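4.2 Recording sites and camera placement

The recordings of the second campaign were made with the Sindano platform, which carries one camera at the height of the head and a small camera at each wrist. All the cameras run on the same clock. In the first campaign we had used only the head camera, and the reviewers of the Brivico workshop rightly remarked that the last few centimetres before a grasp were then almost always hidden by the arm itself. For this reason the wrist cameras were added, and the question of this section is how much they help, and in which situations they do harm.

We selected rooms which are used every day and which were not prepared for our purpose. Furniture was left as it was found. The head camera gives in such rooms a wide view with many landmarks at very different distances, and the pose estimate of the base relies mainly on those. Large pieces with a regular structure, such as the rods and the rows of players on a foosball table, produce many local features, but these features resemble one another and are easily matched to the wrong neighbour.

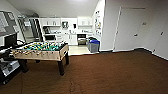
Figure 4. Head camera view with a foosball table on the left and a kitchenette in the background. The repeated green and yellow players are difficult for the feature matching.

To reduce such wrong matches we follow the Quansah filter, with one change. The original filter rejects a match when its second best candidate is too similar. We reject it only if the second best candidate also lies in the same image region, so that a repeated pattern does not remove features which are far from it. The change costs little time and it was kept for all results which follow.

4.3 Surfaces seen by the wrist camera

The wrist camera works under quite different conditions. It is near to the surface, the fingers cover a part of the view, and the light comes from lamps which we do not control. On a smooth and slightly glossy surface the lamps are reflected as bright patches. These patches move when the camera moves, but they do not move as the surface does, and a tracker which trusts them will report a motion that is wrong both in direction and in size.

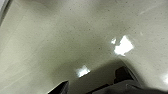
Figure 5. Wrist camera view of a pale speckled surface. Four reflections are visible, and the dark gripper parts enter from below.

We therefore mask all pixels above a fixed brightness, and we widen the mask by 3 pixels on each side. The gripper is masked as well, by means of a fixed outline which is drawn once for every camera. What remains is the texture of the surface itself. Where the speckles are sharp enough they are sufficient for tracking. Where they are blurred, the tracker is told to wait, and the arm pose is taken from the joint encoders alone until the texture returns.

The test set contains 163 sequences. Each sequence was cut to 800 frames, in order that long sequences do not dominate the mean. A sequence is counted as lost when the tracker has asked for a restart more than 2 times. We did not exclude sequences in which a person is present, as people come and go in rooms of this kind, and a method which needs them to be absent would be of small use.

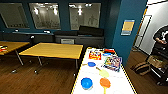

The choice of the tables deserves a remark. Tables with objects on them and tables without objects are both needed, for they fail in different ways. On an empty top the head camera finds only the outline, and the height of the plane is uncertain. On a full top the height is well determined, but the objects hide each other, and thin handles are often joined to the neighbouring object by the segmentation. We label the two cases separately and report them separately in the Brikeo format, which has a field for this purpose.

Wood grain is a third case, and at first we expected it to be the easiest one. The contrast is good and the pattern does not repeat exactly. However, the grain runs mostly in one direction, so that motion along the grain is poorly observed while motion across it is observed well. The error of the tracker is then long and narrow, and a single number for it hides the problem.

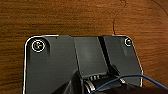 One reader of the draft objected that an error of this shape should not be called a failure of the tracker at all, as the covariance already describes it correctly, and that the fault lies with a controller which ignores the covariance. We agree in part. The controller used here accepts only one value, and we have left it unchanged so that the results can be compared with those of the first campaign. In the tables we now give the error along the grain and across the grain in separate columns.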